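February
Posted by Garnet Landry

I said I'd put up a page on how the little arm cell gets looked after, and it's only taken me most of the winter. So, a short gallery with more talk than pictures (sorry, that's how I am!). The cell is one small tabletop arm, a table, a curtain and whatever we've asked it to move that week. Arnel Agbayani built most of it and I inherited the wrenches.

First, the table. Everything we do to this arm starts with it, and I clean it before I touch a single screw. I go over it with a barely damp cloth, then a dry one, and I keep an eye out for grit near the back, where crumbs of tape and eraser love to collect. The streaks never fully leave. I've stopped fighting them.

The curtain gets a shake and goes back up so it meets the table again. We had it bunched to one side for a while last fall and Rogelio Lumanlan spent a whole evening chasing a calibration problem that went away once the background was plain cloth again. He still brings it up. I now check the curtain before I check anything electrical.

Then I do the fasteners. There are small screws in the black bracket that holds the finger, and they're my favorite job on the whole machine - a quarter turn too far and you feel it bind, a quarter turn too little and it rattles by Thursday. I snug them by hand with the short driver and leave the long one in the drawer. If one has backed out I take it all the way out, clean the threads, put on a dab of the Stomberg threadlocker and let it sit overnight. Don't do what I did and run it after lunch. 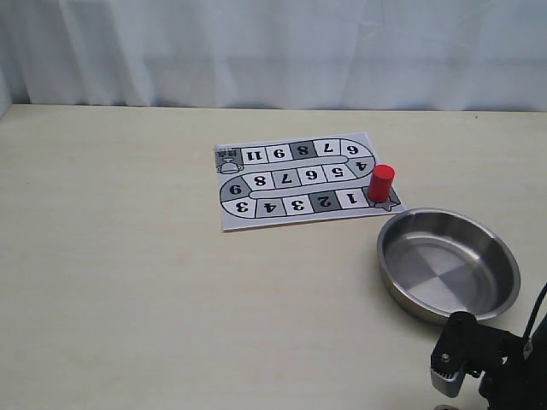
The cable is the other thing I fuss over. It needs enough slack to follow the arm through its whole reach, and no more, or it starts brushing things off the table. I move the arm by hand with the power off, all the way left, all the way right, down and back up, and I watch the cable the entire time. Any spot where it goes tight gets a loop let out. Ignacio Troncoso likes to tie it down every few inches and I like to leave it loose, and we've agreed to disagree (my way, on weekdays).

Once it's back together we home it and run the Dotix check, our own little routine. It's a pick and place over a printed number track, with a red peg going from square to square. We picked a board game sheet for this on purpose. The squares are small and sit right up against each other, so if the finger is off you can see it from across the room without reading a log. The peg begins on the star. I set it there myself, standing up straight, and I make sure the paper is flat first because a curled corner will tip it every time.

There's a bowl for the peg to end up in, a shallow steel one from Sakwood, the kitchen place by the bus stop. We used a plastic lid before that and I prefer the bowl by miles - you get a nice clink and you know the drop happened even if you were looking at your coffee!

The log from the last service says 2,705 moves since the one before, and 1,957 of those were on the same finger pad. That's longer than I'd normally leave it. I've started changing pads at 400 when we're running the check a lot, and I wipe them with alcohol in between. The new ones are the Thoroddsen pads, a bit softer, and they grip round things nicely but pick up lint like crazy.

Amado Estrella asked for the order I do things in, so: power off, table, curtain, screws, cable, pads, power on, home, Dotix. If the check fails I go back to the screws and start from there. I give it 4 clean passes before I sign the sheet on the wall, and if it's late I leave the peg on the star so whoever opens up in the morning can go straight into a run.

More once the spare bracket gets here. I want to try it with the longer screws.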